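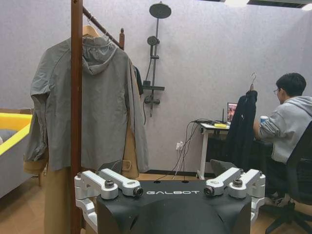

Coat rack with a gray hooded jacket and a camel-tan long coat, shower fixture on the wall beside it.

Household Textiles and Care, Unit 5: Hanging Clothes Well
Nundville Adult Learning, May handout

Welcome back! Last time we folded. This unit is all about hanging, and I have been looking forward to it since the course began, as a good hanger and a bit of rail can add years to a coat. Bring one jacket or coat from home to the next session, any condition, the sadder the better.

1. Reading a rack

Before you touch anything, look at what is hanging and how. In the opening picture the gray jacket is on a light wooden hanger, with its hood loose at the back of the neck. The fabric is crinkled and lightweight. Behind it and lower down you get the tan coat, and at the right end of the rail there's just a sliver of something dark. Three terms to learn from this kind of rack:

Rail: the horizontal bar that takes the hangers.
Post: the upright. It carries all the load, so heavy coats go close to it.
Finial: the turned end piece. Pretty, and it also stops a hanger from sliding off the end!

Notice the order too. When a short garment hangs in front of a long one, the long one's hem still needs clear space to drop. If a long coat bunches on the floor, the crease it picks up there is hard to get out again (the Golska exercise last month was mostly this).

2. Steam and water

Some homes have the rack near the bathroom, and people ask every term whether that is a good thing. Yes and no. A little steam relaxes light creases in wool and many synthetics. Hang the piece up with the buttons undone, leave it through one warm shower, then move it to dry air. Leather and suede stay out of the room completely. Keep any rack out of range of the spray, and never put a damp coat back among dry ones.

Homework for this section: steam one creased shirt your usual way and one on a hanger near the shower. Write down which you'd wear to work.

3. Hangers

My favorite part! The hanger does the work that your shoulders do when you're wearing the garment, so the match matters.

Wooden, shaped: coats, jackets, anything lined.
Wire: light shirts for a short time only. The thin shoulders leave points in knitwear.
Padded: silk, fine knits, anything with straps.
Clip: skirts and pants, with a scrap of cloth under each clip.

The Castillo reading goes into shoulder width in detail (skip the table on child sizes, we won't use it). For this class, the tip of the hanger should end just inside the sleeve seam.

4. Moving a garment on its hanger

Clothes get most of their creases in transit, from closet to rack or from rack to suitcase. Carry by the hook, with your other arm under the body of the garment if it is long. Grab it around the middle and the cloth folds up on itself, and the hook ends up pointing wherever it likes.

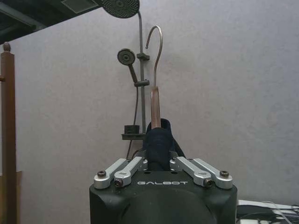

Dark navy garment gathered in folds, hanger hook standing up from the cloth.

Look at the hook: a thicker, copper-toned neck below and thin silver wire above, curling over at the top. With the garment bunched like this, your next step is to lift by the neck and let the cloth fall free. Then smooth from the collar down, fasten the top button, and only then put it on the rail.

Practice: do the lift and smooth with your own coat until it feels easy. My Lornidville group got really quick at it, and they were so proud!

5. Grading

The unit is worth 94 points of the 400 for the course. Late homework loses 3 points. Bring your coat, your shirt notes and a pencil.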